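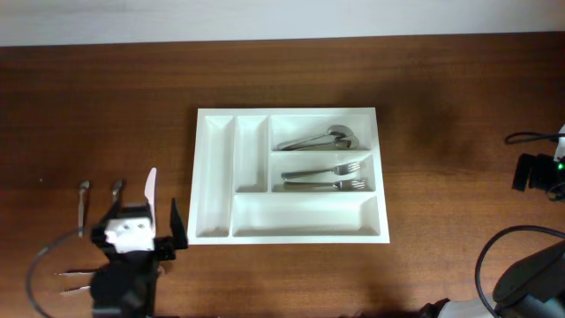 Home Kitchen Storage Ask Log in

Which slots for what in a cutlery tray?
Posted by Neltow, December

I have a white tray with five compartments. Spoons and forks go in the two short ones on the right. That leaves a tall narrow slot, a shorter one next to it and a long one along the bottom. Where do knives go?

Atden
Knives in the tall slot, handles toward you. Use the long one for serving spoons — mine are too big for anything else. Teaspoons fit the short slot. Measure the drawer first, mine was 19 inches deep and the tray slid around until I put 2 strips of shelf liner under it.

zirkow14
whatever you grab most goes in front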